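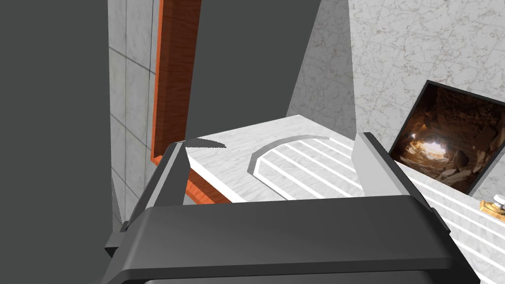
Open Day at the Veltby Salt Works

9/17/26

I have wanted to see a working salt pan house since I was a kid with a library book about the sea, so when Veltby put up the notice for its September open day I had my ticket inside of an hour. My sister said she would rather watch paint dry. Well, her loss!

The drive out is pretty and a little boring, flat fields the whole way, and then you come over one low hill and there's the bay with the works sitting right at the edge of it. Parking is on the grass behind the boiling house. Wear boots. I wore canvas sneakers and my socks squelched until dinner.

Our guide was Bent Ketilsson, who has been boiling salt there for 17 years and talks like he's telling you a secret even when he's shouting over the burners. He started us at the intake, where seawater comes up a pipe into a settling tank. Nothing much to look at, but he made us all dip a finger in the first tank and taste it, and then again in the third one along, after the water has been sitting in the wind shed. What a difference! The first was plain ocean. The third made my whole face fold up, and a little boy next to me yelled so loud that the tour behind us came in to see what had happened.

Next is the boiling house, and oh, the steam. My glasses were useless the second I walked in. Each batch cooks low for most of a day, and the trick (Bent said this maybe four times) is never to let it roll. A hard boil gives you fine, dusty grains. Keep it lazy and the crystals grow on the surface as tiny hollow pyramids, then get heavy and sink. He let us stand there in the quiet and watch them drop. I could have stayed an hour. We got ten minutes, and then somebody's phone went off.

They rake the salt out by hand with long wooden rakes and tip it into draining bins, where it sits for two days. What runs off is called bitterns, and it tastes exactly like the name. A tofu maker called Ebihara buys most of it, which I thought was neat, and they had a table by the door with little paper cups of fresh tofu and a few flakes on top. I had three cups. Okay, I had five.

The drying room was my least favorite part, mainly because it's a hot closet with shelves and we all had to go through in single file. The lady ahead of me wanted to know about humidity and wouldn't let it go.

Upstairs there's a small exhibit about the old works, which burned driftwood and later peat. They have the account book from the first owners open under glass, and the page on show lists 2,097 sacks shipped in one season. By boat, with a crew of 6! The handwriting is gorgeous. I'd have liked to turn the page, and I wish they'd put copies out for people to leaf through.

Lunch was fish soup in the yard, good and peppery, with brown bread. The line was long and they ran out of spoons for a bit, so half of us drank it from the bowl like pirates.

The shop is tiny and you should go early. By two o'clock the smoked flakes were gone and so was the seaweed kind, so I came home with two bags of plain and a tin of the coarse stuff for pickles. Prices are a touch high, but I've been putting it on tomatoes all week and I'm not sorry.

If you're thinking about next year, tours take up to 50 people and the morning ones are the better bet, with the pans full and the raking still going on. Kids are fine in the boiling house if you hold on to them. Dogs have to wait in the yard. Bring cash for the soup, and please, please wear the boots.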